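Les boutons, les curseurs et les fiches

Appuyer, glisser, brancher : tes doigts font cela toute la journée ! Un interrupteur à levier, par exemple, n'a que deux positions, souvent notées en anglais : « On » pour marche, « Off » pour arrêt. 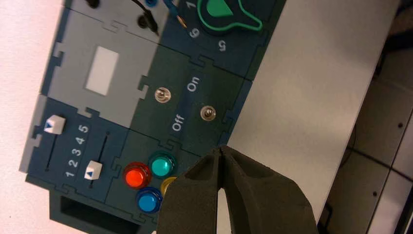

À quoi sert un curseur ?
Un curseur sert à choisir entre peu et beaucoup, comme quand on monte doucement le son de la radio.

Iwona Pawłowska, qui anime nos ateliers, aime bien comparer le curseur à une petite luge sur sa piste : on la pousse et elle reste là où on la laisse.

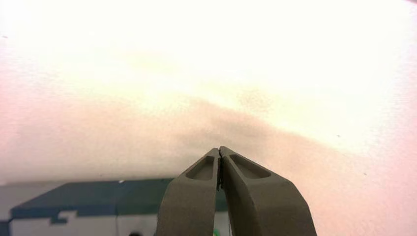

Et puis il y a les fiches bananes (oui, c'est leur vrai nom !), que l'on enfonce dans une douille ronde pour relier deux points d'un circuit. Leurs couleurs aident à s'y retrouver quand il y a beaucoup de câbles. Mais attention, on ne met jamais rien dans les prises de la maison !
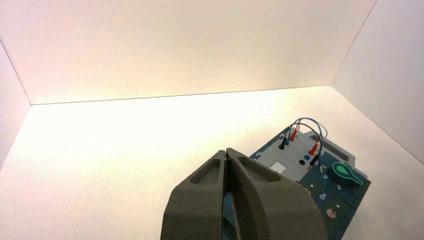
Des fiches noires, rouges et une bleue, avec deux douilles encore libres.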